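**Gripper slipping on hanger pick after finger pad swap**

**tmarchetti** -- 5th April

Garment handling cell at the Kostmont flat, left arm. I changed the finger pads on Wednesday and the hanger pick has been bad since. The fingers close on the shoulder of the garment and the hanger arm together, the lift is fine, then the hanger rotates in the grip during the traverse over the bed. Old pads did 93 picks without a rotation. The new ones gave me 3 rotations in the first 20.

Done so far:

- Re-torqued the pad screws
- Wiped pads with alcohol
- Re-zeroed the fingers with the jaws fully closed
- Checked the wrist coupling for play (none I can feel)

Grip force is at 77 percent, same as before the swap. Pads are the Marsden soft ones.

**presance_rig**

Did you redo the closed-width offset? Zeroing with the jaws shut only tells the controller where the pads touch. If the new pads are thicker or softer, the force threshold trips early and you stop short of a real pinch on the wood.

**tmarchetti**

Offset is in the config file and I did not touch it. The zero routine is supposed to overwrite it.

**Liam Nuttall**

It overwrites it in memory. It does not write it to the file. Power cycle the gripper and you are back on the old number. Caught us in July on the Allano cell.

I would leave the force alone until that is sorted. People go straight to the force setting and then wonder why they have pad marks on knitwear.

**presance_rig**

Disagree on the force. Fabric between the pad and the hanger acts as a slip layer. You need more force for a garment pick than for a bare hanger, whatever the offset says. I run 85 on anything with a smooth face.

**Liam Nuttall**

And how often do you replace pads? At 85 ours started to peel at the tips. Moving the pick point closer to the hook costs nothing and cuts the moment on the grip.

**presance_rig**

More often than you, probably. Pads are cheap.

**tmarchetti**

Checked. Liam is right about the file, the old offset was back after the restart. Wrote the new value in by hand, cycled power, read it back, and it held. I also re-dressed the cable near the wrist while I was there -- it had been pulling slightly at full roll.

Force stays at 77 for now. Next run is on the yellow long-sleeve with the black stripe, on the wooden hanger, gripped at the shoulder as before. I don't want to move the pick point and the offset in the same session. If it still rotates I will shift the pick toward the hook first and raise the force second, and post the counts for each. Same garment and same hanger throughout, otherwise the numbers can't be compared with the old pads.

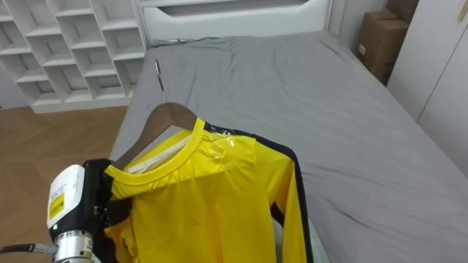

The other thing on my list is the zero routine. I'm adding a line to the pad change sheet: run the zero, save to file, power cycle, read back. Liam, if you still have the sheet from the Allano cell, please post it.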